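Siltell
June 24, 2025

OK, I have to talk about learning to bake rye bread, because I am 27 loaves in and I can't shut up about it at home anymore. Thread!

I started in October with a bag of dark rye flour and a starter from the Siden bakery. They hand it out in little paper cups if you ask at the counter. I fed it before bed, and in the morning it had climbed out of the jar and across the shelf.

First thing to know: rye doesn't behave like wheat dough. You can knead it all day and it never gets stretchy. It's closer to wet cement. I kept adding flour to make it look like the dough I was used to, and I got bricks. Very tasty bricks, but still.

The fix was more water! My dough now looks like thick oatmeal and I shape it with wet hands and a bowl scraper. No kneading at all. Stir, scrape, smooth the top, done.

300 grams of starter for one big loaf. Yes, that's a lot. I saw recipes with a tablespoon of it and tried those too, and in my cold kitchen they just sat there sulking until the next afternoon. 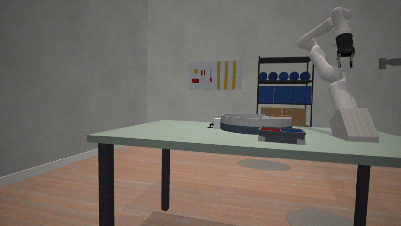

Pans matter so much more than I expected. A wide one gives you a flat loaf with a nice crust, a tall narrow one gives you those tiny square slices that are perfect with butter and radishes. I'm firmly on team tall and narrow. Grease the corners twice.

When is it ready to bake? Look for little pinholes on top. Dust the loaf with flour when it goes in the pan, and as it rises the flour cracks apart like dry mud. A few cracks plus a few pinholes and in it goes. If you see holes everywhere, bake it right that minute and hope.

Hot oven for the first fifteen minutes, then turn it way down and leave it for an hour. The smell around minute forty is unbelievable, kind of malty, kind of like coffee. My upstairs neighbors have started asking what day I bake (any day, they can have the heels).

And now the hard part: you have to WAIT. A full day, wrapped in a towel, before you cut it. I sliced number three while it was still warm and the knife came out looking like I'd been spreading glue. By the next day the same loaf was lovely.

Add-ins so far, best to worst: toasted sunflower seeds, caraway, grated carrot (so moist!!), walnuts, and then dried apricots, which sank to the bottom in one sticky layer. I ate it anyway.

It also travels like a champ. We took two loaves camping in the back of the old Skoda, and the second one was still good on day five, toasted over the fire with cheese.

Next up is a version with a scalded flour mash, where you pour boiling water over part of the rye the night before. It's supposed to come out sweeter and darker. The mash is under a plate on the counter as I type, and I'll add to this thread once I've cut into the loaf!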